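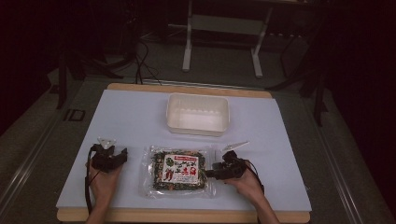

11 juin 2021

Arrivé au local à huit heures moins le quart. Mis le chauffage d'appoint cinq minutes pour chasser l'humidité, puis le registre. Hier soir j'avais laissé la pince droite démontée sur l'établi du fond, avec les vis dans un couvercle de bocal. Il n'en manquait pas.

Le problème de la droite dure depuis le début de la semaine. À la fermeture, les deux doigts n'arrivent pas ensemble, celui du dessous touche le premier et l'objet pivote. Sur un gobelet, ça ne gêne pas. Sur un sachet plat, le film se plisse et la prise part de travers. J'avais d'abord cru aux embouts, je les ai changés mardi de la semaine passée, et rien n'a bougé. Ce matin j'ai regardé la biellette côté paume : l'axe avait pris du jeu. Remplacé l'axe, une rondelle fine de chaque côté, une goutte de frein-filet faible. Laissé sécher pendant que je faisais l'autre.

La gauche va bien. Nettoyage seulement. Pinceau sec dans les articulations, chiffon et un peu d'alcool sur l'embout blanc. Ne pas insister avec l'alcool, les embouts finissent par poisser. Vérifié le serrage de la poignée, repris un quart de tour.

Remontage de la droite vers dix heures. Ouverture complète, fermeture complète, 30 fois à vide. Plus de claquement en fin de course. Le codeur donne 2 en position fermée alors qu'il devrait donner zéro. J'ai refait la mise à zéro, même résultat, puis refait encore en tenant les doigts serrés à la main : zéro. Il faut donc serrer à la main avant de valider. La notice de Cirkine dit seulement « fermer la pince ». Noté au feutre sur la fiche collée à l'intérieur de l'armoire.

Téléphoné à Nisha Nigam à Flandstead pour lui demander si ses pinces faisaient pareil. Elle dit que oui, sur les deux dernières livrées, et qu'elle a pris l'habitude de mettre une cale en mousse dans le creux de la main pour pousser plus fort. Elle demande aussi quand on renvoie la caisse de chargeurs. J'ai promis la semaine prochaine. La caisse est toujours sous l'escalier – à sortir demain, sinon elle y sera encore en septembre.

Remis le poste en place ensuite. Le panneau lavande d'abord, bien à plat sur la table, en laissant voir un peu de bois devant et au fond. Le plateau blanc au milieu, dans la moitié du fond, vide. Le sachet d'algues, ou de mélange séché, je ne sais pas trop, devant, à plat, étiquette vers le haut. C'est celui avec les piments dessinés sur l'étiquette et le bandeau rouge. Je le préfère aux autres pour les essais, le bord transparent laisse assez de film à pincer. Passé les mains dans les poignées et approché la droite du bord du sachet, lentement, en surveillant l'écart des doigts. Câbles qui descendent le long des poignets, comme d'habitude. Celui de droite tire moins que la semaine dernière.

Essais avec le sachet jusqu'à midi. Prise à droite, transfert dans le plateau, retour. Les premières fois le sachet a glissé, j'attaquais trop haut. En abaissant le poignet, ça passe. Le film se plisse encore un peu mais le sachet ne tourne plus. Essayé à deux mains aussi, une pince de chaque côté. Plus lent, mieux tenu. Je garderai les deux mains pour les objets mous.

Mangé dehors sur les marches. Soupe en thermos, pain d'hier. Le voisin de l'atelier de cadres a demandé si on libérait bientôt la place de parking du fond. Répondu que ce n'était pas à moi de le dire.

L'après-midi, les câbles. Ceux du fond, qui arrivent vers la table par terre sur la moquette, s'étaient emmêlés. Débranché, démêlé, rebranché un par un en regardant chaque fois le voyant. Un connecteur tenait mal. Nettoyé les contacts, il tient. J'ai commandé chez Kerslake un lot de serre-câbles à crochet, référence 366, les mêmes qu'en mars. Il faudra aussi du ruban pour le sol, le rouleau est presque fini.

Contrôlé les trépieds noirs pendant que j'étais accroupi. Serré les colliers. Celui de droite avait une jambe un peu rentrée, je l'ai ressortie jusqu'au repère. Les rails, rien à faire, un coup de chiffon.

Le compteur de la pince droite affiche un peu moins de 1000 cycles depuis le dernier entretien. D'après la fiche, on graisse à 1000. J'ai graissé aujourd'hui puisqu'elle était ouverte, et j'ai remis le compteur à zéro. Graisse blanche, très peu, seulement sur les axes. La dernière fois j'en avais trop mis et il y en avait jusque sur les embouts au bout d'une journée.

Vers quatre heures, appel de Trikorstead. Ils veulent une deuxième paire prête pour la fin du mois. Je leur ai dit que j'avais les corps mais pas les embouts, et qu'il fallait compter le délai. Ils ont répondu qu'ils comprenaient et ont redemandé la même date. Envoyé la commande d'embouts quand même, avec quatre axes de biellette en plus. Si celui de droite a pris du jeu, l'autre suivra.

Dernière série avant de partir, toujours le sachet. Zéro au codeur en fermeture au début, zéro à la fin. Pas de jeu sensible dans la biellette. Le frein-filet n'avait pas eu ses vingt-quatre heures, j'aurais dû attendre, mais je voulais voir. Je regarderai l'axe demain avant de faire quoi que ce soit.

Rangé les clés. La petite six pans de 2 manque dans le jeu, je l'ai cherchée sous l'établi et dans la poche de la blouse. Pris celle de la trousse de secours en attendant.

Fermé à six heures vingt. Pluie sur la route, essuie-glace gauche à changer lui aussi.

Pour demain : axe droit, caisse de Flandstead, ruban de sol, rappeler le fournisseur pour la date des embouts.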